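Getting ready for a folding helper: a few things worth knowing

We had the Zendari two-arm folding service on trial here in Nedthorpe for most of June, and as so many of you have asked how I got on with it, I thought I'd put my tips in one place (do make a cup of tea first, I do go on a bit).

Start with the table. Ours came with the kit, and it wants to be clear before you switch anything on, so move your pegs, your reading glasses and the post. I forgot more than once!

Shake each piece out before you put it down. A tea towel that goes on straight from the basket in a tight twist takes far longer, and I found it best to keep to small, flat things at first: cloths, napkins, pillowcases. Leave fitted sheets alone altogether, they defeat me too.

Don't pile it high. I settled on 3 cloths at a time, in plain colours where I could, and did the patterned ones by hand while the kettle boiled.

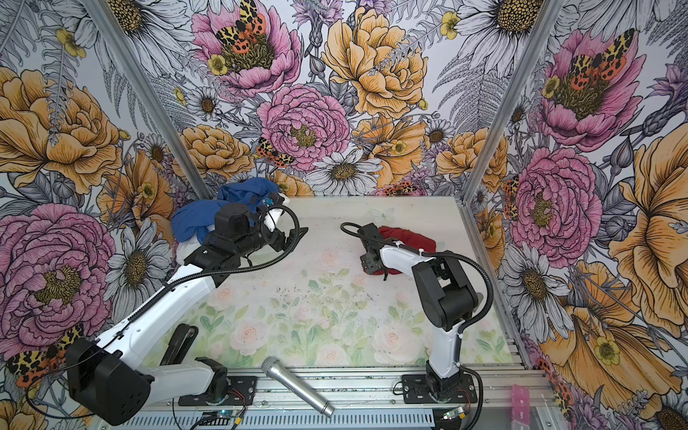 Can I leave it running while I go out?

I wouldn't, and the Zendari booklet asks you to stay within earshot. I did my ironing in the same room, which suited me very well.

As for the money, the trial cost us 500 pounds, and keeping the kit would be 1,058. Dear, I know, but my sister in Pultville has bad wrists and is thinking hard about it. Allow yourself 8 evenings or so of getting used to it before you make up your mind, and keep the delivery box, as they like it back in one piece.

Tips page kept by Tetteh Amoah, Nedthorpe | Contact | Copyright, all rights reserved | Back to top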